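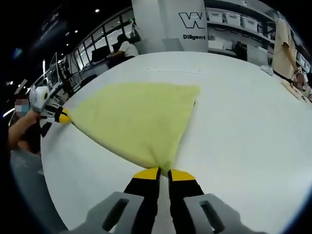
Abb. 1: Gelbgrünes Tuch auf dem weißen Arbeitstisch, an zwei Ecken gefasst.

Werkstattbuch Textilien, Eintrag vom 2022-02-28
Vorhaben Hustitz, Abschnitt Tücher und Lappen

Gegenstand des Tages war die Faltung der weichen Reinigungstücher. Die glatten Geschirrtücher aus der Lieferung Vollora sind abgeschlossen und liegen im Regal, Fach 2. Für die gelbgrünen Tücher gilt die bisherige Faltanweisung nur eingeschränkt, da die Oberfläche leicht faserig ist und die Lagen aneinander haften. Nachträgliches Verschieben einer Lage zieht die darunterliegende mit.

Ausgangslage: Tuch zerknüllt auf den Tisch gelegt, nicht vorgeglättet. Zunächst werden zwei Ecken gesucht und gefasst, danach wird das Tuch auseinandergezogen. In Abb. 1 liegt es noch als unregelmäßiges Dreieck, die breite Kante oben, die untere Spitze zusammengerafft. Die rechte obere Ecke läuft dünn aus. In dieser Lage ist schwer zu beurteilen, ob die gefassten Ecken benachbart sind oder sich gegenüberliegen. Im Zweifel ist das Tuch abzulegen und neu aufzunehmen.

Durchgeführt wurden 5 Durchgänge mit demselben Tuch. In 3 Fällen lag das Tuch am Ende kantengleich auf Viertelgröße. In den übrigen 2 Fällen war eine Ecke eingeschlagen, was erst beim letzten Umlegen auffiel. Beide Durchgänge sind als nicht bestanden eingetragen. Eine Korrektur am fertigen Stapel wird weiterhin nicht gewertet.

Zur Tischfläche: Die helle Platte hat sich für farbige Tücher bewährt, die Kanten heben sich gut ab. Bei den weißen Tüchern der Reihe Từ ist damit nicht zu rechnen. Für diese ist eine dunkle Unterlage zu beschaffen – Maße wie Tischplatte, rutschhemmend, ohne Muster. Die Naht in der Platte sollte nicht als Anlegekante benutzt werden; sie verläuft nicht genau parallel zum Rand.

Die Bestandsliste Flulow weist nach heutiger Durchsicht 1.284 Textilien aus, Abgänge aus der Wäsche noch nicht abgezogen. Die Liste ist vor der nächsten Bestellung zu bereinigen.

Offen:
Faltanweisung um einen Absatz zu haftenden Oberflächen ergänzen.
Eckensuche bei zerknüllter Ausgangslage getrennt protokollieren.
Vergleich ungewaschen/gewaschen – frühestens im Juni, vorher keine Kapazität der Wäscherei.
Etiketten für Fach 2 nachdrucken.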